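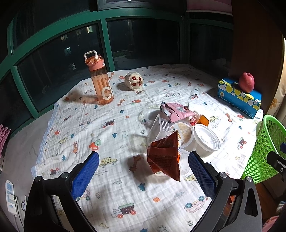
Datasets > Household > Tabletop > Mitwood Snack Table

Overview Files Versions Issues

Mitwood Snack Table, version 3

Item list and clearing records for a table after snacks. The set covers what is left on a cloth-covered table when the food is gone: wrappers, trays, cups, tubs, and the things standing near them that are not trash. It was put together for work on sorting and clearing, where the hard part is telling an empty container from one that should stay.

Contents

- 3,000 clearing records, one row per item per session
- 36 item classes
- 26 sessions
- class notes (notes.txt)
- table plan for each session (plans/)

Last updated: January

Table setup

All sessions use a white muslin cloth laid flat over the tabletop. The cloth is not ironed. Small wrinkles are left in, and larger folds are pulled out by hand before the items go down. The table stands beside the green-framed window and the blind stays up, and items cast shadows on the cloth. Start time is in the column t_start, as local time to the minute.

Empties go in one loose pile. They are not stacked, nested or flattened beforehand. Keep-items stand apart from the pile, toward the back of the table. A typical keep-item is the tall transparent orange-pink water bottle with the white looped handle. The basket sits at the right side of the table.

The blue rectangular box is a keep-item as well. It may be set down at any angle. Its contents are not recorded.

Item classes

Classes are grouped by what the item is made of and how it holds its shape. Product and flavor are ignored. Two wrappers from different snacks share a class if they crease the same way.

Foil and film
foil_wrapper_stiff: holds a crease, may stand up without support. The reddish-brown wrapper with serrated edges belongs here.
foil_wrapper_crumpled: balled or bunched, with the inner side partly out. The pink wrapper with the silver inner foil is the reference item.
film_clear: transparent or mostly transparent wrap, printed or plain.
film_glossy: opaque colored film with a shiny face.

Rigid and semi-rigid plastic
tray_ribbed: clear tray with molded ribs.
container_shallow: clear, low sides, no lid.
container_other: clear plastic that fits neither of the above.
tub_round_lid: round, translucent, lid on.
cup_round_lid: translucent white cup, round lid on.

Sheet
scrap_sheet: thin white sheet-like pieces. Paper and plastic are not separated in this version.

Keep
bottle_tall
box_rect
small_round: small round objects that are not packaging, such as the cream-colored one with the dark red patches.

The remaining classes are listed in notes.txt with the same layout.

Record fields

session: integer, 1 to 26
item_id: integer, unique within a session
class: one of the 36 class names
group: foil, rigid, sheet or keep
lid: on, off or none
pose: upright, leaning, tipped or flat
touching: item_ids in contact with this item at the start, separated by semicolons
dest: basket, stay or hand
t_start: start time of the session
note: free text, often empty

Pose is judged against the cloth. An item resting on another item is "leaning" if any part of it reaches the cloth and "flat" if none does. This wording is awkward, but it was used from the first version and has been kept so that old rows remain valid.

Labeling rules

1. A container with its lid on is one item. If the lid is off but inside the container, it is still one item. If the lid is on the cloth, it gets its own row.
2. A wrapper torn into pieces gets one row per piece, down to the size of a thumbnail. Smaller pieces are left out.
3. Printed text is not transcribed. Barcode panels are not read.
4. Items that blend into the cloth must still be labeled. Check the back of the pile before closing a session. White scraps were the most common omission in version 1.
5. If it is unclear whether a container is empty, set dest to hand and add a note.
6. Shadows are not labeled. The tinted shadow of a transparent item has been mistaken for film in several early rows.

Labeling was done in Dakik, using the table plan as the base layer. Each session was labeled once and checked once by a second labeler. Where they disagreed on class, the second label was kept and the first was written to the note field.

Order of clearing

The record order within a session is the clearing order. Top items come off first. Light film is taken before rigid plastic whenever both are within reach, to keep it from sliding under the pile. Keep-items are never moved to the basket, but they may be shifted on the table. A shifted item has dest set to stay and the word "moved" in the note.

Splits

Sessions are split by room. The Dileo room and the Sheikh room are used for training. The Mitwood room is held out for testing. Do not reshuffle rows across sessions. Items from one session share a pile, and the touching field becomes meaningless if they are separated.

Known problems

- film_clear and container_other are confused when a clear container is mostly hidden behind something else.
- The line between foil_wrapper_stiff and foil_wrapper_crumpled depends on the labeler. Merge the two if your use does not need the difference.
- Cups and tubs were given one shared class in version 1. Rows carried over from it were relabeled, but the lid field was not checked again.
- There is little paper and no glass or metal cans. Do not use the set to estimate what a household throws away.
- small_round has few rows and should be left out of per-class scores.

Changes

Version 3: added the touching field; split cup_round_lid from tub_round_lid in the class notes; corrected group for scrap_sheet.
Version 2: added keep-items; replaced the patterned cloth with muslin.
Version 1: first release, empties only.

Use

The records are plain CSV, UTF-8, comma separated, with a header row. Empty fields are empty strings. Class names are lowercase and will not be renamed within a version. Report label errors under Issues with the session and item_id.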